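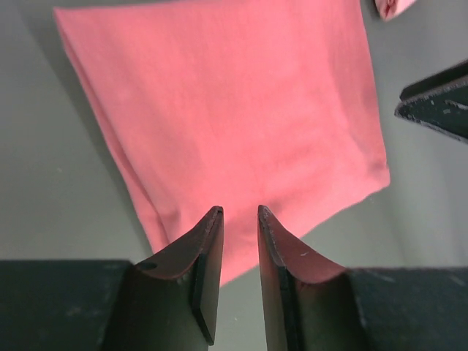
無地のコーラルピンクの布。左側の縁に沿って、下の層が細い帯状にのぞいている。

布畳み(ぬのたたみ)は、布巾、手拭い、ナプキン、タオルなど、縫製による立体的な形をもたない平たい布を折り重ね、収納や持ち運びに適した大きさにまとめる作業である。衣類を畳む作業と区別して「平物畳み」と呼ばれることもある。家庭では洗濯の最後の工程として行われ、宿泊施設、飲食店、リネンサプライ業などでは独立した作業工程になっている。

目次
概要
用語
布の性質と畳みやすさ
作業面
基本の畳み方
縁のずれ
皺と折り癖
収納
業務における布畳み
関連項目

概要
平物の多くは正方形または長方形に裁断され、四辺を三つ折り縫いやロック縫いで始末してある。畳む際には辺と辺、角と角を合わせて折るのが基本で、折るたびに層の数は二倍になる。ただし三つ折りのように布の三分の一ずつを重ねる方法では、この限りではない。
畳んだ布の大きさは、元の布の寸法と折る回数、および収納する棚や引き出しの奥行きによって決まる。同じ布でも、家庭や職場によって仕上がりの大きさは異なる。来客用の布をふだん使いのものより小さく畳む家もあれば、すべて同じ幅に揃える家もある。

用語
布畳みに関する語は地域や業種による差が大きい。以下は比較的広く通じるものである。

輪(わ)
折ったときに布がつながっている側。折り山ともいう。洋裁の型紙で使われる「わ」と同じ意味である。

耳
織物の幅の両端にあたる部分。ほつれにくいため、手拭いなどでは耳をそのまま生かして仕立てる。

縁(ふち)
布の周囲の総称。縫って始末した縁と、裁ち切りのままの縁がある。

上前・下前
二つ折りにした布の、上に載る層と下になる層。本来は和服の用語で、平物では単に「上」「下」ということが多い。

控え
上の層を下の層より少し内側に置くこと、またはその幅。意図して控えをとる場合と、ずれの結果として生じる場合がある。

角出し
折った後に角へ指を入れ、内側に巻き込まれた部分を引き出して形を整えること。

布の性質と畳みやすさ
畳みやすさは、主に厚さ、張り、滑りやすさ、伸縮性に左右される。
平織の綿布や麻布は張りがあり、折り目がつきやすい。麻は特に折り目が残りやすく、霧吹きで湿らせてから畳む方法が知られている。糊をつけた布は角がはっきり出るが、一度ついた折り目を別の位置に移しにくい。
パイル地のタオルは厚みがあり、折り目の部分が丸くふくらむ。四層以上に重ねると上の層が押し戻されて開きやすいため、折る回数を少なくするか、輪を外に向けて重ねたものの重みで押さえる。マイクロファイバーの布は軽く、表面同士が引っかかるので、重ねた後に位置を直しにくい。
メリヤス編みの布は伸縮性があり、引っ張りながら畳むと片方の層だけが伸びて縁が揃わなくなる。ガーゼのように目の粗い布も、斜め方向に引くと容易に変形する。布を織り糸に対して斜めに引いたときに伸びる性質は「バイアスの伸び」と呼ばれ、角だけを持って持ち上げた布が菱形に近い形へ変わるのはこのためである。
濃色や柄物の布に比べ、無地で艶のない布は表裏の区別がつきにくい。縫い代の倒れている側、または三つ折り縫いの折り返しが見える側が裏になる。

作業面
布は机、床、アイロン台、ベッドの上などで畳まれる。空中で角を持って二つに折り、残りを机の上で行う折衷的なやり方も多い。
作業面は、布の全体が収まる広さがあることが望ましい。面が狭い場合は、垂れ下がった部分の重みで布が引かれ、縁がずれる。滑らかな面では布を滑らせて位置を直すことができるが、軽い布は折る動作につられて全体が動く。反対にフェルトや毛布を敷いた面では布は安定するものの、下の層だけを動かすことは難しい。
大判のテーブルクロスやシーツは二人で向かい合って畳むことがある。この場合、作業面は最後の数回の折りにだけ使われる。

基本の畳み方

二つ折り
布を広げ、一辺を向かい側の辺に重ねる。長方形の布では、長辺を半分にするのが普通である。折る前に布の中央から外へ向けて手のひらで軽くなで、空気とたるみを逃がす。辺を重ねるときは、先に左右の角を合わせ、次に辺の中央を合わせる。最後に輪の側を押さえる。

四つ折り
二つ折りにした布を、輪と直角の方向にもう一度二つ折りにする。正方形の布では仕上がりも正方形になる。布巾やハンカチに広く用いられる。輪が二辺、縁が二辺に出るため、積み重ねる際は輪のある辺を手前に揃えると一枚ずつ取り出しやすい。

三つ折り
布の三分の一を内側へ折り、残る三分の一をその上に重ねる。縁が一方の面に隠れ、正面から輪だけが見える。浴室用のタオルを棚に並べるときによく使われる。最初の折りの幅がわずかに広いと、重ねた側の縁が端まで届かず、仕上がりに段ができる。

三角折り
対角の二つの角を合わせて三角形にする。三角巾や風呂敷を使う前の形であり、収納の畳み方としてはあまり用いられない。折り線が布目に対して斜めになり、折り線に沿って布が伸びやすい。

巻き畳み
二つ折りまたは三つ折りで細長くした布を、端から巻く。籠などに立てて入れられる。折り目は少なくなるが、巻きの緩みによって太さが不揃いになる。

縁のずれ
二つ折りにした布の縁は、見た目には重なっていても、下の層がのぞくことがある。ずれには次のような型がある。
平行なずれは、辺全体で上下の層が同じ幅だけ離れるものである。輪の位置が布の中心線からそれたときに起こり、上の層を折り返し直せば解消する。
くさび形のずれは、角の近くでは層がほぼ揃い、離れるにつれて下の層の見える幅が広がるものである。折り線が布目に対して傾いているときのほか、布そのものが正確な四角形でないときにも生じる。洗濯による縮みは縦と横で差があるため、長く使った布では珍しくない。片側の角だけを直しても反対の端へずれが移ることが多く、いったん広げて折り線から取り直すほうが早い。
波形のずれは、縁の一部がたるんで波打ち、層が離れたり揃ったりするものである。縁の縫い糸が布より強く縮んだ布や、縁だけが伸びた布に見られる。
ずれのある縁では、上の層の際に細い影の線が現れる。無地の布では柄の食い違いで判断することができないため、この線の幅がずれを見分ける手がかりになる。同じ色の布が重なっている場合は、斜めから光を当てると見やすい。
意図して控えをとることもある。厚手の布を四つ折りにする場合、内側の層は外側の層より短い道のりで曲がるので、すべての縁を途中で正確に揃えても、仕上がりでは内側の層が外へはみ出す。最初の折りで上の層をわずかに控えておくと、最後に縁が揃う。

皺と折り癖
畳む途中にできる皺は、布が余った場所に生じる。角の近くで層を動かすと、動いた分の布が行き場を失い、短い皺や小さな盛り上がりになる。皺をその場で押さえると折り癖として残るため、近い縁に向けて払い出す。
角の反りも折り癖の一つで、洗濯ばさみで角を挟んで干した布や、縫い代が角に集まって硬くなった布に多い。反った角は下に向けて積むと、上の布の重みで落ち着く。
布の広い範囲に現れるゆるやかなうねりは、乾燥のむらや縫い縮みによるもので、畳む作業だけでは取れない。アイロンをかける場合は布目に沿って動かし、縁より先に中央を仕上げる。
同じ位置で長期間折ったままにすると、折り線の部分の繊維が擦れたり、日焼けの差が線として残ったりする。保存を目的とする布では、折り線の位置を定期的に変えるか、芯に巻いて保管する。

収納
畳んだ布の収納には、積み重ねる方法と立てて並べる方法がある。
積み重ねる場合は、輪を同じ向きに揃える。縁の側を手前にすると、二枚が一緒に引き出されやすい。取り出した布の補充は一番下に入れるか、新しく畳んだものを山の奥に置き、同じ布だけが繰り返し使われるのを避ける。
立てて並べる場合は、輪を上に向ける。列に余裕がありすぎると布が倒れ、折りがほどける。浅い引き出しでは、最後の一折りを三つ折りにして高さを合わせることがある。
色による分類も行われる。台所用と掃除用、食器用と手拭き用のように、用途ごとに布の色を決めておく方法である。無地の布が好まれる理由の一つとされるが、色と用途の対応に一般的な決まりはない。

業務における布畳み
宿泊施設や飲食店では、仕上がりの寸法が棚やワゴンの区画に合わせて定められている。見本の布を一枚畳んで置き、それに幅を合わせる方法のほか、厚紙や薄い板を型として布に当て、その縁に沿って折る方法がある。型を使うと寸法は揃うが、厚い布では抜き取るときに内側の層が動く。
港町クランポート(Clunport)のリネン業者メリック(Merrick)では、600枚を一山の単位としてナプキンを仕分け、13枚ずつ紙帯で束ねていた時期がある。端数が出るこの数え方は取引先の食堂の棚に合わせたもので、棚の区画が改められた後は用いられなくなった。
同社の作業手引きをまとめたクリスティーナ・ホルボヴァー式と誤記されることのある畳み方は、正しくは編者クリスティーナ・ホルブ(Kristýna Holub)の名による。縁を合わせる前に輪の位置を指先で仮に定め、縁を見てから輪を押さえるという順序をとる。手引きは平物を6種に分け、それぞれに仕上がりの図を添えている。縁のずれについては、客席で用いるものと厨房で用いるものとで別の許容幅を設けていた。
食堂ステラ(Stela)では、畳んだナプキンを7枚重ねたときの高さで畳みの締まり具合を確かめていた。高さが揃わない束は広げて畳み直し、縁の傷んだものは掃除用に回された。
検品では、汚れとほつれを先に見て、その後に形を見るのが一般的である。畳んだ後に汚れが見つかると、すべて広げる必要が生じる。表の層だけを見て内側の汚れを見落とす例もあり、折る前の広げた段階での確認が重視される。

関連項目
布巾
手拭い
ハンカチ
テーブルナプキン
風呂敷
三つ折り縫い
バイアス(裁縫)
アイロン掛け
リネンサプライ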